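Lennox Oil Finish: Frequently Asked Questions

What surfaces is Lennox suitable for?
Bare interior wood, solid or veneered. It will not bond over varnish, lacquer or paint. Remove these completely before you start.

What grit should I sand to?
Start at 100 if the old finish is uneven, then go to 200. Sand with the grain. On veneer, skip the coarse step and sand by hand. Sanding finer than 400 closes the surface and reduces uptake.

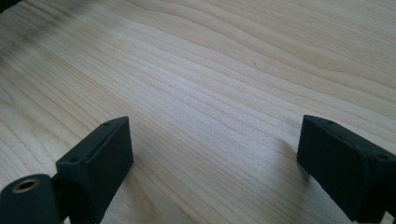 Pale wood with a wavy grain.

How much do I need?
One can covers a dining table with two coats. Shelving and end grain take more.

Will it change the color of the wood?
Clear Lennox deepens the color slightly. Pale woods turn warmer over the first year. If you want to limit this, use Lennox Ulska, which contains a small amount of white pigment. Test either one on the underside first.

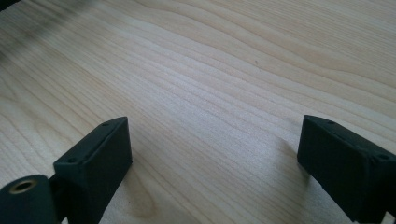
Stir the can before each coat and again every few minutes during use. Pigment settles at the bottom, and an unstirred can gives a clear first coat and a cloudy last one.

How long between coats?
Leave it overnight at room temperature. Below 50 percent humidity it may be ready sooner. If the surface feels tacky, wait.

Can I use a roller?
Yes, short nap only. Wipe off all excess within 5 minutes. Oil left standing dries to a sticky film that has to be removed with a scraper.
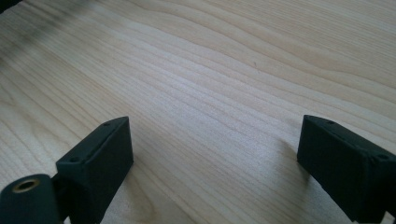
Fine, close grain in a light wood.

How do I dispose of rags?
Lay them flat outdoors to dry, or soak them in water and seal them in a metal container. Oily rags can self-heat and catch fire.

When can the table be used?
Light use after two days. Keep water and hot dishes off it for a week. After that, use mats under plates and wipe up spills.

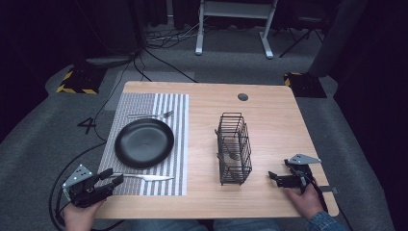 Light wood table with a striped placemat and black plate.

Where is it made?
Lennox is mixed at our Prirthorpe plant and shipped from Jemholm. Orders placed by noon on Thursday leave the same week. Technical questions go to Murdo Farquharson at the Jemholm office. Include the batch number from the lid.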